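Skitico Dishwasher Tablets, 60 Pack: A Grudging Review
Posted May 14, 2020

I have opinions about dishwasher tablets now. My younger self would be appalled. The Skitico tablets come in a tub of 60 for $15, and the label promises a "mountain rinse" scent, as though anyone had ever climbed something in order to smell a plate.

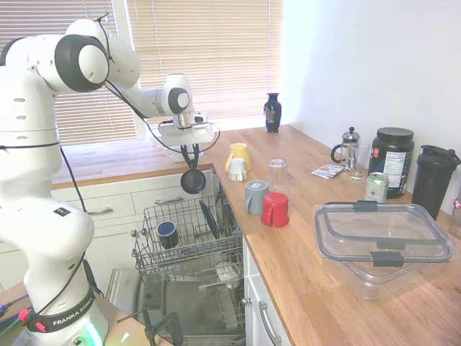
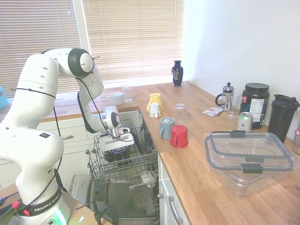
Upper rack, pulled out. 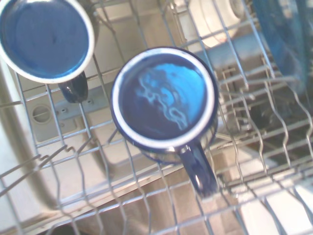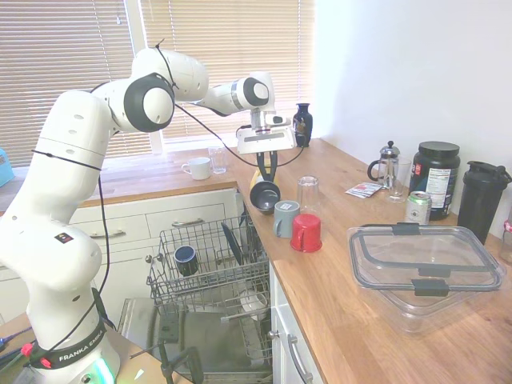
Do you have to peel off the wrapper first?

Leave it on. The film dissolves, provided your hands are dry when you pick the tablet up. With wet hands you'll end up wearing it.

On to the cleaning. Porridge bowls: good, even when left overnight by someone who swore they'd rinsed them. Tea stains: very good. Lasagne corners: no, but I've yet to meet the tablet that could, and Arif Manurung, who lent me his chisel, agrees. Glasses came out clear for the first month and a bit cloudy after that, which I'd put down to our hard water and my habit of ignoring the rinse aid light.

The colour is a worry. Each tablet is grey with a purple blob in the middle, like a bruise with ambitions. It does nothing to the dishes that I can see. The smell is mild and gone by the time the door's been open a few minutes.

Short cycles are the weak point. On our quick wash I found a chalky lump in the dispenser more than once, and the cutlery had a gritty feel. On the normal program, no trouble at all. If you live by the quick button, buy the Abella powder and put up with the box going soggy under the sink.

The lid deserves its own paragraph. It's childproof, and also proof against me, my mother-in-law and a butter knife. Press, squeeze, turn, swear. I now leave it resting on top, up on the high shelf beside the good vinegar, where the children can't get at either.

Would I buy it again? I have, at full price, having missed the sale by a day. Four stars. The lid had the other one.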